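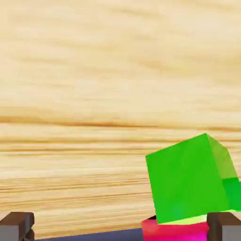 Chapter 4. Rivers That Need Room: Floodplain Meadows and Their Repair

Eirini Lambrakis

What you should know before you start

You will need the water table from Chapter 2 and the idea of a seed bank from Chapter 3. If you have forgotten what a piezometer is, please look again at the box at the end of Chapter 2. We will use the word many times.

4.1 A meadow beside the Wundside

The Wundside is a small river. In most of its middle part you can cross it in rubber boots in summer, and you would not think that it can do much harm or much good. In March it is different. The water comes over the low bank on the eastern side, goes into the grass, and stays there for some days. When it leaves, it leaves behind a thin skin of silt, many seeds, some branches and, in the deeper places, small fish which did not find the way back.

For a long time the farmers of this valley lived with this flood and made use of it. The silt fed the grass. They cut the hay once, late in June or in the first part of July, and after this the cattle came on the meadow until the ground became too soft. No fertiliser was bought. The hay was not heavy, but it was of many kinds of plants, and old people in the village of Wan still say that the cows gave better milk from it. I could not find any measurement of the milk, so I give you this only as something people say.

Then the river was made straight. The work was done in two parts, first above the bridge at Wan and later below it. The bed was dug deeper, the bends were cut off, and the earth from the digging was put along both sides as a bank. The meadow became dry enough for a tractor in April. Farmers could cut two times, and then three times, and they began to use fertiliser, as the silt did not come any more.

What was lost was lost slowly, and this is important for the whole chapter. In the first years after the work, the plants of the wet meadow were still there. Great burnet and meadowsweet have long lives and strong roots, and they can stand some bad years. A visitor would have said that nothing had happened. The change was seen first in the birds. Snipe need soft ground to push the bill into, and when the ground was hard in April they did not nest. Curlew stayed longer but raised few young, as the first cut now came when the chicks could not yet fly.

4.2 What a floodplain does

Students often learn that a floodplain is the flat land beside a river which is sometimes under water. This is correct but it is not enough for our work. It is better to think of the floodplain as a part of the river which is used only on some days of the year, in the same way as the upper shelf in a kitchen is part of the kitchen.

When the river rises and can go out on the meadow, the water becomes slow. Slow water cannot carry its load, and so the silt falls. The grass also makes the water slow, and long grass does this more than short grass. A village downstream receives the same water, but over a longer time, and the highest point of the flood is lower. How much lower depends on the size of the meadow, its form, and how full the soil already was before the rain. A meadow which is already full of water can hold very little more. You should remember this when somebody promises that a new wetland will end all floods.

The meadow also keeps water for later. Some of the flood goes down into the soil and comes back to the river through the banks during the dry months. In a straightened river this return is often quick and early, and by August the bed can be very low and the water warm.

4.3 The Fukero trial

In this chapter we follow one repair, from the first map to the first hay cut. The place is the Fukero, a meadow of 31 hectares on the eastern side of the Wundside, downstream of Wan. It was chosen because one family owned nearly all of it and was ready to talk. I say this openly to students who believe that sites are chosen only by ecology. On the map there were better places, with more of the old plants left in the ditches. But they had many owners, and one of them did not answer letters.

The plan had three parts:

The earth bank was to be lowered for a length of 60 metres, at the place where the old bend used to leave the river.

The two main ditches were to be blocked with clay, but the small surface channels were to stay open, so that water could leave the grass in spring.

Green hay from the Pririer, a meadow which had never been drained, was to be cut fresh and spread on strips of opened ground on the same day.

The third part is the one which students usually find strange. Why carry hay, when seed can be bought? The answer is partly money, but mostly that the hay brings the seeds of the local plants in a natural mixture, together with mosses and small insects. The weak point is time. Green hay becomes hot in the trailer, and if it waits until the next day many seeds will be dead. On the Fukero the team began cutting at 6 in the morning and the last strip was covered before the evening.

There was also a difficulty with the soil. Years of fertiliser had left much phosphorus in the upper layer, and in such soil a few strong grasses win against everything else. You can take off the soil, which is expensive and leaves you with a large heap to put somewhere, or you can cut and carry away the hay for many years and wait. On the Fukero both ways were tried, each on its own strips, and we compare them in Section 4.6.

Not everything went as it was written. One of the clay blocks leaked in the first winter and had to be dug out and made again. The lowered bank was set 21 centimetres too high at its northern end, through a mistake in reading the levels, and a first flood passed by without entering there. Both mistakes are discussed in Section 4.5, with the drawings.

Words to learn in this chapter

Floodplain, lateral connection, green hay, donor site, receiving site, sward, clay plug, flood peak, legacy phosphorus.

Before you read on

Find a map of a river near your home, on a scale which shows the ditches. Mark every place where the river is straight for more than 1000 metres. Then look for parish or field boundaries that make curves beside the straight part. Boundaries often followed the old bed, and they stayed where they were when the river was moved. Keep the map, because you will use it again for the exercise in Section 4.4, where we calculate how much water an old bend can hold.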